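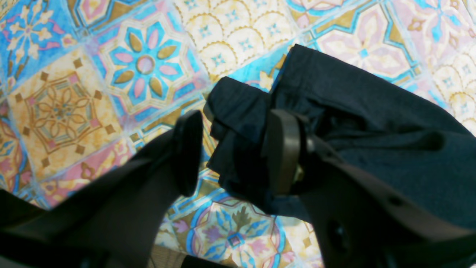 Who may start a folding run at a club session?
Any member who has signed the Gidach bench sheet and has a second member standing at the stop button.

Filed under: Student Robotics > Bench Guides

4. Grasping Fabric

1. Lay the garment on the patterned cloth.
2. Open the gripper fully and lower it to the fabric.
3. Close at speed setting 6.

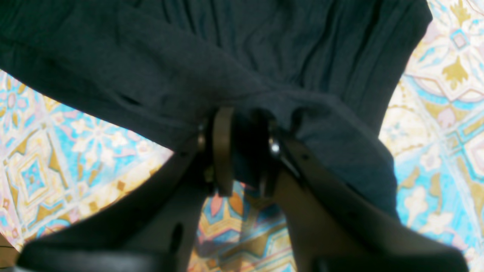 4. Raise the arm slowly and hold for nine seconds before moving sideways.

CAUTION: Keep hands clear of the fingers while the arm is powered.

NOTE: Report faults to Ilze Rebane.

542 views | 4 comments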